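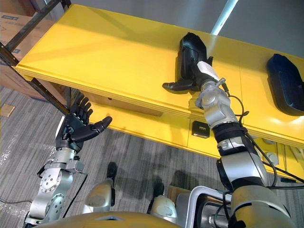 Der lange gelbe Tisch bei Erinero.

Mitspielen und mitbauen: Wir suchen Leute für die Testrunden von Trikix

2024-04-18, von Carolina Sampaio

584 Karten, alle von Hand beschriftet, und kein einziges fertiges Regelheft: So weit sind wir mit Trikix, und jetzt brauchen wir euch! Trikix ist ein Stichspiel für Gruppen, bei dem man sich die Trumpffarbe im Laufe der Partie gegenseitig abluchst. Erfunden hat es Rui Neves, gezeichnet wird es von Mitsuko Chiba, und ich kümmere mich bei Erinero um die Redaktion. Seit März spielen wir fast nur noch das. Leider kennen wir die Kniffe inzwischen so gut, dass uns gar nicht mehr auffällt, wo man als Neuling hängen bleibt.

Gesucht werden etwa 50 Testerinnen und Tester ab 14 Jahren, gern auch ganze Familien, WGs oder eingeschworene Skatrunden. Ihr müsst keine Vielspieler sein. Wer bei »Elo«, unserem letzten Kartenspiel, schon dabei war, ist genauso willkommen wie jemand, der zuletzt in der Grundschule Mau-Mau gespielt hat (gerade diese Rückmeldungen waren beim letzten Mal Gold wert!).

So läuft es ab: Jede Gruppe kommt an zwei Abenden zu uns. Am ersten bekommt ihr die Karten und die Anleitung in die Hand gedrückt und legt los, ganz ohne Erklärung von uns. Das kann zäh werden, aber wir schreiben fleißig mit und greifen erst ein, wenn wirklich gar nichts mehr geht. Am zweiten Abend spielt ihr die überarbeitete Fassung und streitet danach mit Rui über die Punktewertung, die ihm sehr am Herzen liegt und die wir anderen noch ziemlich verknotet finden.

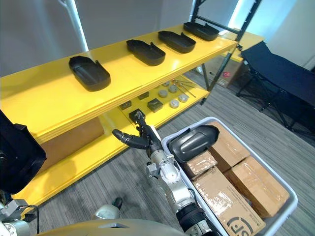
Ein bisschen Ausdauer solltet ihr mitbringen, eine Partie dauert im Moment gut anderthalb Stunden und soll kürzer werden. Wichtig ist uns außerdem, dass ihr sagt, was euch nervt. »War ganz nett« hilft uns nicht weiter, »in der dritten Runde wollte ich die Karten aus dem Fenster werfen« dagegen sehr.

Geld gibt es für die Teilnahme keines, dafür Suppe von Benvinda Ramalho, Getränke und für jede Gruppe ein Exemplar aus der Erstauflage, die wir auf 300 Stück angesetzt haben. Wer mag, wird im Regelheft namentlich genannt. Fahrtkosten innerhalb des Stadtgebiets übernehmen wir.

Meldet euch formlos bei Lurdes Vilela und schreibt dazu, wie viele ihr seid, welche Abende euch passen und was ihr sonst so spielt. Einzelpersonen setzen wir gern zu einer Runde zusammen. Wir freuen uns riesig auf euch!

12 Kommentare · 37-mal geteilt

© Erinero Spieleredaktion · Kontakt: Lurdes Vilela · Nach oben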